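Laundry corner: frequent questions

Can I hang a T-shirt while it is still damp?
Yes. Shake it well first, and put the hanger in from the bottom, so you do not stretch the neck.

Are plastic hangers strong enough?
For T-shirts and light blouses, yes. A wet sweater is too heavy and should dry flat on a towel. 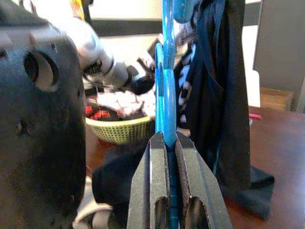 For winter coats we recommend the wide hangers from the Nendlow shelf. We have 22 of them, and you may borrow two at one time.

Do dark clothes need special care?
Turn them inside out and keep them away from strong sun.

Where do I return the hangers?
Please bring them to Carol Greenwood before 20:00. On Saturday the room closes at 2 in the afternoon.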